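The Monthly Fee Is the Product

Opinion
By Weronika Brzozowska

For most of this spring I had a Clerbridge bench kit on loan, along with a trial account for the service that goes with it. I run a small testing shop that checks parts for other small shops, and I buy equipment with my own money. So I came to the kit as a buyer would. I think Clerbridge has built something good and is selling it the wrong way, and I think a lot of other companies are going to copy the wrong way because it looks profitable.

The kit is a practice set for assembly work. You get the tray, the peg, the blocks, the printed sheet and the rails that fence it all in, and you supply the arm. The price is $1,782. The service is called Grirnon. It costs $158 a month, and it holds the calibration files, the task library and the scoring. You can own the kit without Grirnon in the same way you can own a printer without ink.

Let me say what I liked first, since there was a good deal of it.

Setup took one morning. I've put together bench fixtures that took a week, and one that never did come right. With this one I put the rails down, set the tray inside them, laid out the sheet and told the software which arm I had. It found the markers and worked out where everything was. When Zaid Salameh, who works with me, bumped the tray an inch to one side after lunch, it worked that out too and carried on.

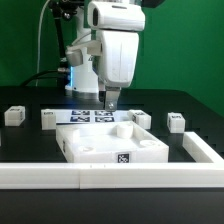 The task library is sensible. The early jobs are picking up a block and putting it down on a marked spot. Then come stacking and sorting, and after that the insertion jobs, where clearances get tight and you learn what your arm can and can't do. Somebody at Clerbridge has spent real time at a bench. The jobs are ordered by what goes wrong in them, so that each one adds a single new way to fail. I've paid for training courses that were put together with less care.

The written manual is good too. It is short, it has a page of known problems near the front, and it doesn't call me a maker or an innovator.

So the hardware is fine and the teaching is fine. My complaint starts with the word "calibration."

To use the kit you need the positions and sizes of the markers, which are the little black-and-white squares that tell the cameras what they are looking at. Those numbers belong to the objects. They don't change when Clerbridge has a good quarter. They could be printed on a card and dropped in the box. Instead they live in Grirnon, and the software on your bench asks for them every time it starts. Let the account lapse and you get a polite screen with a button on it.

I tried this. I let the trial run out on purpose and left it for nine days. The tray was still a tray and the blocks were still blocks. Everything that made them worth the price was gone. I could move the arm by hand and I could write my own positions in, which Zaid did, and it took him the better part of two days to get back to something we'd had in a morning.

When I asked Clerbridge about it, I got a call back from Bastian Stüber, who handles accounts there. He was courteous and he answered what I asked. His argument is that the calibration files get corrected over time as customers report problems, and that a card in the box would be out of date within a year. He also said the fee pays for the people who answer the phone. I believe both of those things. The phone was answered every time I called it, by a person, usually inside a few minutes.

But neither is a reason to switch off what I already have. If the corrected file is better than the one I own, sell me the corrected file. If I want to call somebody, charge me for the call. What I object to is a bench that worked at five in the afternoon and doesn't work at eight the next morning, when the only thing that changed was a card on file.
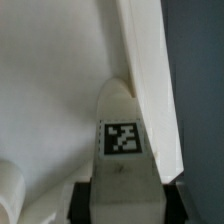
Photo: Weronika Brzozowska

There is a plainer problem, and it has to do with dirt. Anything that gets used gets marked. Fingers get scuffed, blocks get dropped, printed squares get rubbed by whatever passes over them. Every shop knows this and every shop keeps spares. Clerbridge will sell you replacement fingers and replacement blocks, and the prices are fair. Each one has to be registered to your account before the software will accept it, though, and to register it you need to be paying. So the consumables run through the subscription as well.

Compare this with Saarinen, the older and duller outfit in this line. Their set is $2,179, almost four hundred dollars more up front, and it looks like something from a school supply catalog. The library is half the size. The scoring is a spreadsheet. But the marker files come on a drive in the box, the drawings for every part are in the back of the manual, and if you break a block you can make another one yourself and tell the software about it. My friend Hala Abu Hammour has had hers running for four years at the technical college where she teaches, and in that time she has paid Saarinen for one replacement tray.

The sums aren't hard. Three months of Grirnon and the Clerbridge kit has passed the Saarinen one. After a year you have paid $1,896 in fees alone, more than you paid for the kit, and you'll pay it again the next year. Hala's four years would have come to more than seven thousand dollars in fees. She told me that on her budget that's a second bench, and then some.

To be fair to the other side, I know people for whom the fee makes sense. Marwan Zoubi runs a contract line that changes over every few weeks, and he'd happily pay twice as much if it meant a new hire could be useful on the arm by the end of the second day. He uses the task library constantly. He uses the scoring to decide who's ready for the real line and who needs another week. He told me the fee is less than he spends on gloves. I have no quarrel with that. He is buying a service, he is using the service, and if he stopped paying he'd expect the service to stop.

A college isn't in that position, and neither is a four-person shop like mine. We buy a thing, learn it hard for three months, and then use it now and then for years. A month might go by when the arm does nothing but paying work. Then a customer sends over a part with a close fit, and we want to go back to the tray and practice before we risk theirs. That's exactly the use that a monthly fee punishes. You either pay through the quiet months or you pay to be let back in, and there's a $40 reactivation charge, which I found on page three of the terms.

I'd pay for a middle option. Plakov, who make the conveyor kits, do something like it. Their starter kit is $1,663 and includes the software as it stands on the day you buy it, for good. The yearly plan gets you updates and new exercises. If you drop the plan, you keep what you had. I've dropped it twice and gone back twice, and both times I went back because they had put out something I wanted. That seems to me a healthy way for a company to get my money.

The insertion jobs are the best argument Clerbridge has. I spent more hours on those than on everything else put together, and I learned things about our own arm that I should have known years ago. It pulls very slightly to one side at full reach. We had been correcting for it by eye without ever writing it down. The scoring caught it on the second evening, put a number on it, and Zaid fixed it with a setting. That alone has probably saved us a few scrapped parts.

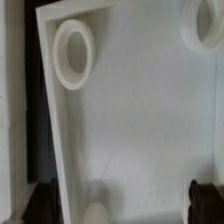
Over the tray, seen from the gripper.

I mention this because I don't want to be read as someone who dislikes the thing. If it were a bad product I'd have sent it back in a week and had nothing to write about. The fee bothers me because the kit is good enough to get built into how a shop works. Once your people have learned on it and your notes refer to its job numbers, you aren't going to rip it out over $158. Whoever set that number knew it, and there's nothing stopping them from setting a different one next year. I looked in the terms for a cap on increases and there isn't one. There is a promise of thirty days' notice by email.

The same thing has already happened with shop software, with label printers and with at least one torque driver I regret buying. Robots came late to it, mostly because for a long time the people who bought them were big enough to refuse. Small buyers are new to this market and we have less pull. What we can do is ask before we order. What works with the account closed? Can I register a spare without paying? Where are the drawings? Mr. Stüber answered the first two straight away (very little, and no). On the third he said he would check, and I haven't heard.

The loan kit goes back in July. I've ordered the Saarinen. Zaid would have preferred the Clerbridge, and he has asked me to say so.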